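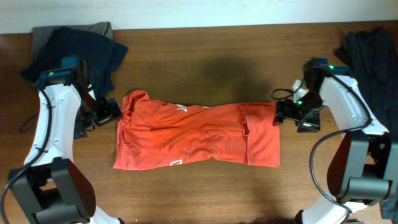 Tips for teaching two arms to fold a T-shirt

I have been showing household tasks to robot arms since April, first at the kitchen table and now in the spare room, and folding is the one which people write to me about the most. These are my notes, tidied a little. They are meant for the person who sits at the controls, moves the leader handles and lets the arms copy. If you have another set, some details will be different for you, but the cloth behaves the same.

Before you start

Fold the shirt by hand first, with only two fingers of each hand. Thumb and pointing finger, nothing more. You will notice at once that many things you do with laundry you do with the palm or with the side of the hand, and the arms do not have these. When I tried it I could not fold a sleeve in my usual way at all. I had to find another way, and this other way is what I then showed to the arms.

Write the steps on a paper and put it where you can see it. If you do step three before step two in one recording out of ten, the arms will learn to hesitate at this place. Bhavana Marar, with whom I share the recordings, reads the steps aloud while I drive. It feels foolish for the first morning and after that it is a great help.

Choosing the shirt

Take a bright one for the beginning. Orange, red or yellow on a brown table is easy for the wrist cameras and also for your own tired eyes. Keep the black clothes for later, because black cloth beside black grippers is hard to judge on the screen. A print on the chest is useful, as you can see from it which side is up and how much the shirt has turned.

Cotton of middle thickness is the best. Very thin sports shirts slide out of the fingers, and a thick sweatshirt does not close well between them. Do not iron. You want the arms to meet creases from the first day, otherwise they will know only flat shirts.

Gripping

Go in low and pinch a small fold of cloth. Don't try to pick up one flat layer from the table, the fingers will scratch on the wood and come back empty. If there is no fold, push the cloth a little with one closed gripper until it rises, then take it with the other.

Take the ends, not the corners, when the shirt is already folded into a long strip. With a corner, only the upper layer comes with you and the lower one stays behind. With the whole end in the fingers the layers travel together.

Close slowly. The Juhl handles I use have a trigger with a long way, and in my first sessions I closed it like a stapler. The cloth jumped each time.

Pulling straight

This is the step where most recordings are lost. When both grippers hold the strip, move them apart until the middle stops hanging, and then stop. One centimetre more and one side lets go. I look at the middle of the shirt and not at the grippers, and when the big creases begin to open I count "one, two" and put it down.

Some bunching in the middle is no problem. Leave it. If you pull again and again for a perfect strip, your recordings become long and each one is different from the last.

Lower both arms at the same speed. If one arm touches the table first, the other drags the strip to its side and the last fold will be crooked.

Cables

Check them before each session. A loop near the gripper needs to be large enough for the wrist to turn fully, but it must not hang so low that it sweeps over the cloth. I turn each wrist to both ends of its movement by hand, with the power off, and watch the loop. Lefteris Petridis fixes his with soft hook tape and not with plastic ties, so that he can correct them quickly. I have copied this.

Light and table

Close the curtain and use the same lamp every time. The arms throw shadows on the wood, and you can't avoid this, but the shadows should not walk over the table during the afternoon. I once recorded from two o'clock until the evening beside an open window and I could use only the first half.

Put the waiting clothes to the side or at the back, well away from where the grippers work. Move these piles sometimes between recordings, otherwise the arms may learn that a heap in one corner is part of the job.

How many recordings

For the full fold I have 504 recordings, made in sessions of 12 with a pause after each. More than 12 and my hands become careless – I see it when I play them back. I keep a recording if I dropped the shirt once and picked it up calmly again, as this teaches the arms to recover. I delete it if I became nervous and moved quickly in all directions.

Start each recording with the shirt in a slightly different place. A hand's width to the left, then turned a little, then with one sleeve under the body. Do the difficult starts early in the session, when you are fresh.

A question from Hatice Ertürk

Hatice wrote that her left arm always lets go a moment before the right one. I had the same problem, and it came from my own left hand, which is the weaker. I did 14 recordings with attention only to the release: both ends flat on the table, stop, open both, stop, lift. Try this before you change anything in the settings.

Next time I will write about socks, which I find harder than shirts.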